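About Brirkau

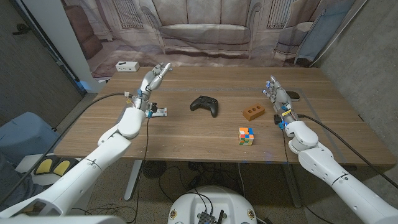 Wood tabletop with a light walnut-brown grain.

Brirkau finishes and refinishes interior wood surfaces: tabletops, counters, stair treads, shelving and doors. We work in hardwoods for the most part and take orders from furniture makers, architects and private households. The shop does not build furniture. Pieces arrive assembled or as loose panels and leave with a cured finish and a data sheet.

History

The company was started by Gerrit Vermeulen, who had spent his earlier career in a paint testing lab. The first shop was a single spray room behind a door factory. When the factory closed, we took over its drying hall, and that hall is still the core of the present building. Ineke Cuypers joined as shop manager and set up the batch records used today. Every panel gets a number on arrival, and the number stays with it through sanding, coating and cure.

What we apply

Three finish systems are kept in regular use.

Penetrating oil. A blend of linseed and tung oil, wiped on in thin coats and buffed between them. Suitable for tables and shelving that the owner is willing to re-oil. Water left standing for hours can leave a ring, which can usually be sanded out and spot treated.

Hardwax oil. Two coats, applied by pad. It leaves a low sheen and can be repaired locally. Most dining tables leave the shop with this finish.

Two-part waterborne lacquer. Sprayed, in matte or satin. It has the best resistance to alcohol and household cleaners of the three. Damage that goes through the film generally means the whole surface has to be recoated.

Color is handled as a separate step. Dye and pigment stains are mixed in house by Anouk Mertens, who keeps a sample board for each approved recipe. The library holds around 200 recipes. A stain is always tested on an offcut from the same batch of wood – color cards printed on paper or made on another species are not accepted as a reference.

Preparation and cure

Moisture content is checked at three points on each panel before work begins. Panels above our limit are stacked on spacers in the conditioning room and checked again weekly. Bare wood is sanded in steps to 100 grit, then finer as the finish requires. For waterborne systems the grain is raised with a damp cloth and knocked back before the first coat.

Hardwax oil surfaces are held for 21 days before we call them fully cured. A table may be collected earlier, but it should be kept free of standing water, cloths and rubber feet until that period is over. Our care sheet covers this in detail and ships with every order.

Testing

Liesbeth Bosman runs the test bench. Retained samples are checked for adhesion, stain resistance and color shift under light. Results are filed under the batch number and are available to the customer on request. A sample is kept for 30 months and then discarded.

Sumiretti

Sumiretti is our service line for tables already in use. It covers stripping, ring and burn removal, edge repair and recoating. Veneered tops are accepted if enough thickness remains to sand safely – Yiran Yan inspects these on arrival and will return a piece unworked if it does not.

Visits and deliveries

The sample room is open by appointment. Deliveries are received at the rear dock until 3 p.m. The shop closes for maintenance during part of February, and orders placed shortly before the closure are scheduled after it. Please mark each panel with the order number on the underside.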